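How to Test Whether a Robot Arm Can Tidy a Kitchen Table

Published March 8, 2018

Many people ask me if a robot can do the work in the kitchen yet. My answer is always the same: tell me which work, on which table, and how many times in a row. A short film of a robot putting away a cup says very little. To know if it can do a chore, you must give it the chore again and again, and write down what happened each time.

On this page I explain the test we use at Bendthorpe for one small chore, clearing and setting a table with everyday things. You need one arm with a two-finger gripper, two cameras, a table and a bag of kitchen items. You do not need a special laboratory. Our first tests were made in January in a room that is used for storage the rest of the year.

Before you begin

Please fix the arm to the table or to a heavy stand, and keep the stop button where your hand can reach it without looking. Set the arm to a slow speed. We use 70 millimeters per second near the objects and we go faster only when the gripper is well above everything.

Use plastic or play food for the first weeks. Real fruit becomes soft after it has been squeezed several times, and then you are testing a different object in the evening than in the morning.

Step 1. Choose the objects

Take things which are difficult in different ways. A good set has something flat, something round that rolls, something hollow, something very small, and something long and smooth. If all your objects are blocks, the result will be beautiful and it will mean nothing for a kitchen.

Weigh the objects before you put them on the table. Our gripper, a Gultden model, is comfortable up to 250 grams at the slow speed. A full bottle can be too heavy, so we use it empty and write this in the notes.

Step 2. Lay the table in an untidy way

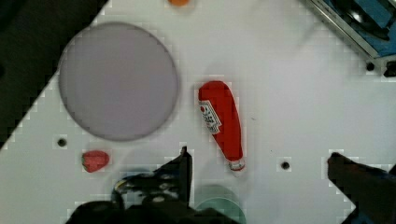
Plates are the hardest item on our list, and I advise you to put one in from the first day. A cup has a wall that two fingers can pinch, but a plate lying on a table offers only a low rim, and the fingers come down from above and find nothing to close on. Leave free space around it, so the arm can try from several sides. Bottles are kinder, but lay them down as well as standing them up. The red ketchup bottle lies on its side at an angle to the plate, and the gripper has to turn its wrist to match this angle before it can take hold across the body. Small food like the strawberry tests something else, whether the fingers can come very low without pressing on the table.

Do not put things in straight lines. A person who has finished eating does not leave the table in straight lines. We drop a few objects from a low height and let them stay where they stop, only moving the ones that have rolled out of reach.

Step 3. Write the task as one sentence

The sentence must have an object, an action and a place. "Put the strawberry in the bowl" is good. "Clean up" is too wide for a first test, because you will not be able to say afterwards if it was done.

We keep our sentences in a simple text file, one per line:

Put the orange on the plate.
Put the strawberry in the bowl.
Put the cup in the colander.
Pick up the bottle and hold it for two seconds.
Put the bottle beside the toaster oven.

Step 4. Decide what counts as success

Do this before the first attempt, never after. For us, an attempt is good when the object is in the right place, it stays there by itself after the gripper opens, and no other object was pushed over. If a human hand had to help, even with one finger, it is a failure. This rule feels hard. In the beginning we were more generous, and then we could not compare one week with the next.

Step 5. Run the attempts

Give the arm every sentence many times, and change the table between the attempts. In our last round we made 234 attempts over all sentences. It takes patience, and it is better to have a colleague who writes while you watch the arm.

Some practical points:

Start each attempt with the arm in the same rest position.
Close the curtains if the sun moves over the table, as shiny things confuse the cameras.
Check the cable before each run. It should be free to follow the arm and not pull on it.
Stop at once if a finger touches the table with force. Write it down as a failure and go on.

Step 6. Add an obstacle

When the easy sentences go well, bring something large to the table. A toaster oven is good for this. It takes much space, the arm must travel over it or past it, and later you can use the door for more difficult tasks. Keep it unplugged for the work with the arm alone, and switch on the power only when somebody is standing beside it. Lift the bottle clear first, then turn, then go down. When lifting and turning happen together, the end of the bottle can hit the oven.

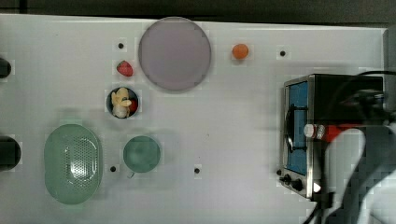 So, can it do the chore?

With our arm and the control program from Prasura, picking up single objects from an open table is good enough that I would show it to a visitor. Setting down in a chosen place is less sure, mostly with round things. The plate remains a problem. We have tried sliding it to the table edge first and gripping it there, and this works on some days, but I would not trust it with a plate from my grandmother.

Speed is another matter. A person clears such a table in less time than our arm needs for the first two items. For a workshop, where the same parts arrive in the same place, this may be acceptable. For a family after dinner – I think they would finish it themselves.

If you want to repeat the test with another gripper, the wide rubber fingers from Esteves fit on most small arms and they are easy to change. Please make all the attempts again from the beginning after the change, and keep the old notes in a separate file.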